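7/2/22

Up at six again. The dog next door had been let out and I couldn't get back to sleep, so I made coffee and did the watering before it got hot. The beans on the north fence are not going to make it. The ones by the shed are fine. Same seed, same day in the ground. I pulled four of the worst and put squash in the gap.

Drove to Retby for the lumber. The yard closes at noon on holiday weekends and I got there at 11:40, which the man at the counter pointed out. Paid for 15 boards and loaded them myself. Two were split at the end but I can cut around that. Gas on the way back at the Derkach station, more than I have ever paid to fill that truck.

Živko Leka came by after lunch to look at the porch. He thinks the front joists can stay and only the two at the corner need to come out. I had been planning on all of them, so that saves me some money if he's right. He put a screwdriver into each one and it only went in at the corner. We got the old steps off and stacked behind the garage. He wouldn't take anything for it except a jar of the dill pickles.

Found the receipt for the gutters, finally. It was in the seed box.

Mother called at three. Her knee is better but she has stopped doing the exercises, which she told me as if it were good news. She wants everybody at Skandidstead for the 19th and I said I would ask at work. She has already told Aunt Vera that I'm coming. I'm supposed to bring the folding chairs and the big cooler, and I have to find the lid to the cooler.

Zane Ķēniņš wrote back about the choir. They lost both tenors in the spring and are down to one piece for the fall concert, the Osedar hymn we did years ago. She asked if I would come back just for that. Rehearsals are Tuesday nights, 40 minutes each way. I told her I'd think about it. I sang some of it while I was sweeping up and the low part is still there. The high part is not.

Supper was eggs and the last of the new potatoes. Read two chapters and didn't take in much of either. Hands sore from the steps. I have a splinter in the left palm that I can feel but can't see, will try again in daylight.

Rain by morning, according to the radio. Put a tarp over the boards just in case, with bricks on the corners.

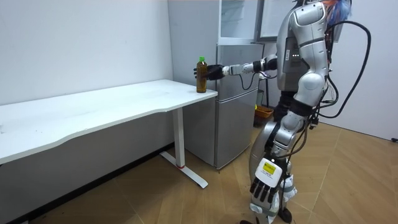

The desk, with the tea on it.

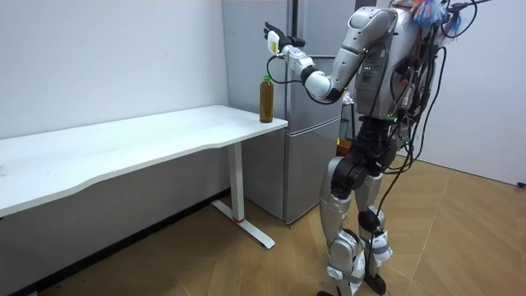 Notebook 2, p. 19

Forgot to write down that I moved the porch light over to the side door so there's something to see by until the new steps are in. The switch is the same one. Need longer screws for the bracket, the ones I used barely catch. Also call about the truck inspection, it runs out at the end of July.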